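CHAPTER 5

Choosing a Hand-Held Gripper Kit

12 comments | 42 shares

A robot arm that is going to work in a home has to be shown what work in a home is like. One way to show it is to drive the arm itself by remote control while it records its own motion. Another is to leave the arm out of it. A person holds a gripper of the same shape as the one the arm will wear, does the task by hand, and the kit records what the gripper saw and where it went. The second way is cheaper and easier to carry from place to place, and several firms now sell it as a complete package.

This chapter looks at such a package from the buyer's side. Chapter 4 dealt with how recorded demonstrations are used in training. You will not need the math from that chapter here, but you should remember two terms from it: a demonstration, meaning one complete run of one task, and a pose track, meaning the record of where the gripper was at each moment of that run.

5.1 The kit used in this chapter

The product we follow is the Plinitz hand-held kit, sold by Hoarau. It was lent to us in June for five weeks and went back at the end of that time. Most of the tests were run by Kornél Kun and Piroska Gulyás. Jolán Tóth kept the log and wrote the first draft of the cost section. We compare it in places with an older kit from Stultex that the department already owned.

A kit of this type is bought in parts, and the price list can be hard to read the first time. The main lines are:

Grippers. Sold singly or in pairs. A pair is needed for any task that takes two hands, such as opening a jar or folding a towel.

Cameras. At least one on each gripper. Wide lenses are standard because the camera sits close to the work and still has to take in the room.

Tracking. Some kits track the gripper from its own camera. Others add printed markers, a headset, or both.

Software. Covers recording, checking and export. Often licensed by the year, and often left out of the first quote.

Service. Replacement pads, repairs and training for the people who will hold the grippers.

Ask for all five lines in writing, even when the seller tells you one of them is free.

5.2 What to look at on site

A demonstration in the seller's office tells you little. Benches are clear, the light is even, and the person holding the gripper has done the same task many times. Ask to see the kit in a furnished room with ordinary things in it, and ask for the recordings as well as the visit. The view from the gripper shows a good deal that a visitor standing to one side will miss.

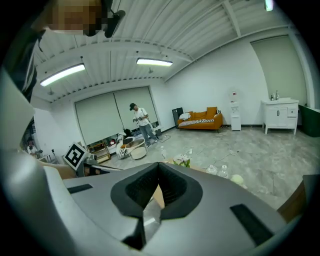
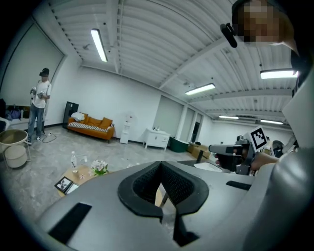 Figure 5.1 Two views from hand-held grippers in the same furnished room. An orange sofa, a white water dispenser and a white vanity cabinet can be found in both. In the second view, a marker is mounted on another gripper.

Three points are worth checking in any recording of this kind.

First, look at how much of the picture the gripper takes up. In both views the gray body covers the lower part, and what is left has to show both the object and its surroundings. A large body is not a fault in itself. It does mean that a small object close to the notch may be partly hidden, and the buyer should try the smallest object in the planned task list before signing anything.

Second, look at the light. Ceiling fixtures show up directly in a wide view, and a gripper that is tilted upward will point the lens right at them. Check that dark objects can still be made out when this happens. We asked Hoarau whether exposure could be locked. It can, but the setting is two menus down and goes back to automatic each time the gripper is switched off.

Third, look for people. A wide lens picks up whoever is nearby. The faces close to the camera in Figure 5.1 have been pixelated. Find out whether the software on offer does this step, whether it runs on your own computer or on the seller's, and who checks the result. Aqeel Gilani, who handles data agreements for the department, asks that the answer be written into the contract.

5.3 Pads and wear

The contact pads are the part that wears out. They are soft so that they can hold things without marking them, and soft material tears. We replaced one set after 700 demonstrations, most of them with cardboard boxes, which are rougher than they look. The Stultex pads lasted longer but let go of bottles more often.

Replacement pads for the Plinitz kit come in packs and are fitted by hand. Kun's note in the log reads: "Left pad easy, right pad not, had to use a butter knife." The manual says no tools are required. New pads should be seated fully before recording starts again, as a raised corner changes the grip.

5.4 Time and cost

Sellers like to quote demonstrations per hour. The number is useful only if you know what it covers. In our tests Gulyás could record 42 demonstrations of a simple pick-and-place task in an hour. Once setup, resets, battery changes and rejected runs were counted, a full working day gave over 100 that we were willing to keep. Both figures are correct, and a sales sheet will usually print the first.

The same care is needed with the word "usable." Hoarau counts a run as usable if the pose track has no gaps. We also threw out runs in which the object was dropped or a second person reached in to help. Settle the definition before you compare two offers.

Katsuhiko Kobori of Pastley, which runs a recording service using its own staff and grippers, gave us a useful rule for small buyers. If the project needs fewer than three tasks, get a quote for the service first. If it needs more, or if the tasks will change from month to month, buy the kit and train your own people. We return to service contracts in Section 5.7.

5.5 Writing the request for a quote

Start with the tasks. List each one in a single sentence, with the objects by name and size. After the list, state the rooms, the number of people who will hold grippers, and the file format you need at the end. Prices and terms used in the worked request below were those in force on July 28, 2025.

3 comments | Share this section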